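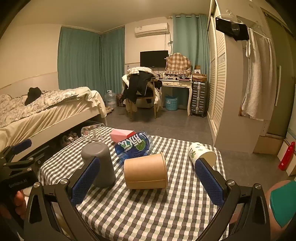

PRESS RELEASE
25/12/2019

Sadevville brings its winter soup kits to home cooks

Sadevville, the small maker of dried soups and stews, today announces a new range of winter kits for people who want a warm supper on a cold evening and have not much time to cook it. The range is called Markance and it has four soups: split pea with marjoram, red lentil, barley with mushrooms, and a sour cabbage soup after a family recipe.

Each kit holds the dry part of the meal, already measured, and a card with the instructions. The cook adds water, one onion and, if wished, a piece of smoked sausage. The lentil soup is ready in 25 minutes. The barley needs longer -- one hour on a low flame -- but it asks for almost no attention in this time.

The recipes were tested since October in home kitchens. In total 63 households took part and sent back their remarks, and the cabbage soup was changed two times as a result. "The first version was too sharp for children," says Danica Hrnčiar, who leads the recipe work at Sadevville. "Now we put less vinegar powder and a little more caraway. My own preference was the old one, but I was outvoted."

The kits are packed by Aner, which has worked with the company on its breakfast porridge before. For the first delivery 2397 kits were prepared, and 100 of them go to the winter kitchen at the Sokol hall, where hot meals are served every evening until the end of the frost.

"We cook for many people with two big pots, so a soup which does not burn at the bottom is welcome," says Bongani Mabuza, cook at the hall.

The Markance kits serve four persons and keep for one year in a dry cupboard. They can be ordered directly from Sadevville, alone or as a set of all four soups.

Contact for the press, recipe cards and tasting samples: Vojtěch Kuruc, Sadevville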